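홈 | 공지 | 지원 티켓 | 자료실 | 로그인

분류: 네트워크 > 광회선 > 간헐적 끊김

티켓 3838 (상태: 해결됨)
제목: Neron 스위치 2층 업링크가 오후만 되면 끊깁니다

[접수]
Flakham 사무실 2층입니다. 점심 지나면 업링크가 몇 초씩 떨어졌다 다시 붙습니다. 심한 날은 최대 16번까지 로그에 찍혔어요. 오전에는 멀쩡하고요. 펌웨어는 최신이고 재부팅도 해 봤습니다.

[1차 확인]
포트 통계를 받아 보니 CRC 오류가 한쪽 방향으로만 쌓입니다. 이런 건 단서가 뚜렷해서 반갑네요! 속도 설정은 양쪽 다 같았고, 트랜시버를 예비품으로 바꿔도 증상은 그대로였습니다.

[2차 확인, 화요일 오후 2시]
Hurnier 측정기로 수신 광량을 쟀더니 기준보다 낮게 나왔습니다. 커넥터 단면을 닦고 다시 재니 조금 올라갔지만 부족했습니다. 랙 문을 연 상태로 재니까 값이 확 좋아졌어요. 문을 닫으면 다시 떨어지고요. 이 순간이 이번 티켓에서 제일 신났습니다.

[원인]
패치 코드가 문 경첩 쪽에서 거의 직각으로 눌려 있었습니다. 점심 때마다 프린터 용지를 꺼내느라 옆 선반을 쓰는데, 그때 랙 문이 꽉 닫혔다고 합니다.

[조치]
ping 103 구간까지 전부 정상. 패치 코드를 새것으로 교체하고 경로를 랙 왼쪽으로 옮겼습니다. Nikolaidis 정리 덕트는 뚜껑을 빼고 쓰는 편이 여유가 있어 좋았습니다. 이후 이틀 동안 CRC 오류 증가 없음.

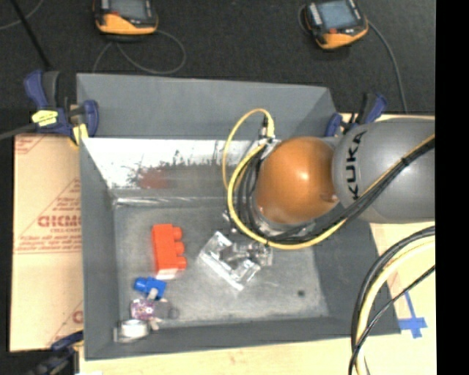 패치 코드를 다시 깔 때는 길이에 여유를 두고 곡선부터 잡아 주세요. 남는 길이가 아까워서 바짝 당기면 같은 증상이 또 옵니다. 주황색 관절을 넓게 감아 도는 굵은 노란 케이블처럼 크게 돌려 놓으면 꺾이는 곳이 없어 보기에도 시원하죠. 묶을 때는 케이블 타이 말고 벨크로를 권합니다. 저는 문 닫고 광량을 한 번 더 재는 것까지 습관으로 만들었는데, 정말 추천해요! 같은 증상이 다시 보이면 이 티켓에 답글로 로그를 붙여 주세요.

관련 티켓
- 100Mbps로만 연결되는 회의실 포트
- Neron 스위치 포트 통계 초기화 방법
- 광 커넥터 청소 후에도 손실이 클 때
- 랙 문이 닫히지 않음 (Flakham 1층)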